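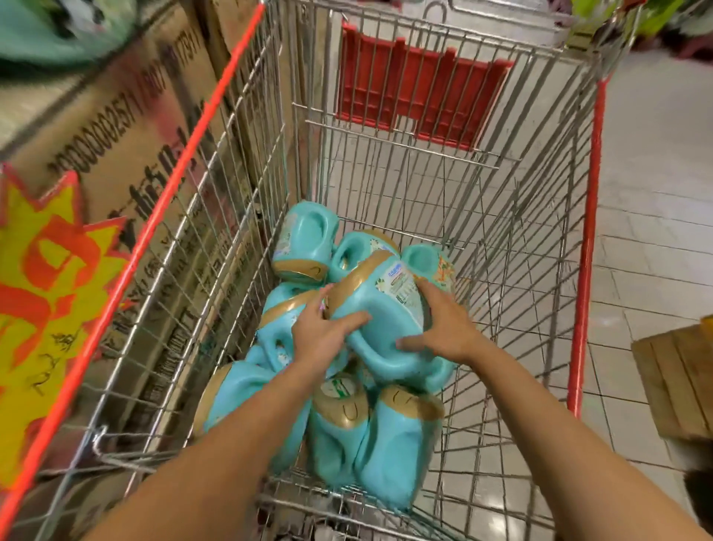
Gripper comparison, store handling work package
Progress report to the Medina program office
Prepared by Eyerusalem Asfaw, 2018-05-13

Where we are

The work package asked us to compare two grippers on ordinary store goods and recommend one before July. We have a favorite. We also have a new respect for laundry detergent, a product none of us had thought about for more than a minute at a time before this grant.

Both grippers were mounted on the same arm with the same wrist camera and the same controller, so that any embarrassment could be assigned fairly. Each was given 100 picks on the bench, with full jugs, in a mix of upright and tipped starting positions.

The Parmont two-finger

Completed 80 of its 100 picks. It is quick and it likes a handle. Given an upright jug with the loop facing the arm, it hooks in and lifts without fuss. Given a jug on its side, it goes for the cap, which is wide, smooth and attached to a great deal of liquid. Most of the failures were of this kind. The vendor has described the behavior as "opportunistic."

The Gruvska three-finger

Completed fewer picks than the Parmont, and took its time over all of them. It does hold the body of the jug well, and the liquid moving about inside bothers it much less. Its weak point is clearance. In a heap it needs room for all its fingers, and a heap of jugs does not offer any. We replaced the fingertip pads after 6 of them split at the same seam.

Human reference grasps

We recorded people doing the same job in a supermarket, from head height, to see which grasps they choose off the carton stack and in the cart. The useful finding so far is that they use both hands, one through the handle or around the body and the other steadying near the cap or the label. Our proposal budgeted for one arm. We mention this without comment.

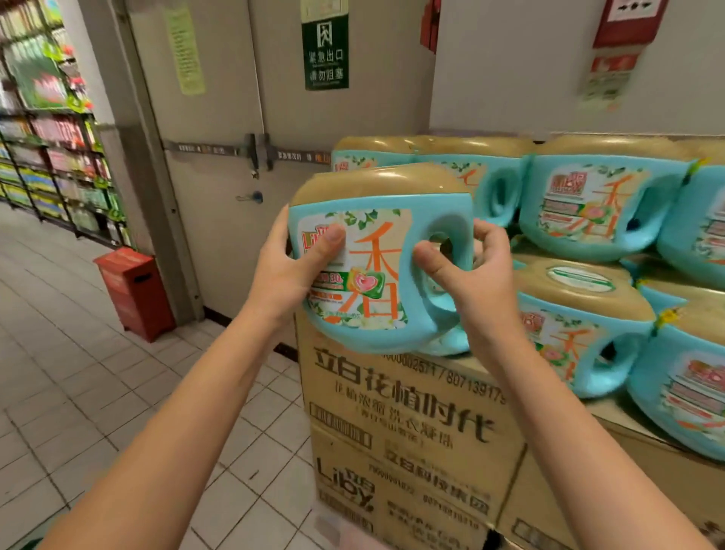 Problems and delays

The Dorkelham controller dropped its connection to the gripper on 5 occasions, each time in mid-lift. Firmware has been updated and we have put a tray under the bench. The wrist camera loses the edge of the handle against a jug of the same color; a second light helped, though we would like a better answer than a lamp.

Next period

Repeat the tipped-jug picks with the Parmont using a modified approach angle. Run both grippers in a wire cart, where the walls will take away whatever clearance the Gruvska had left. Finish labeling the reference recordings.

Request

We ask to move the unspent travel money to equipment, for a second arm. See above under human reference grasps.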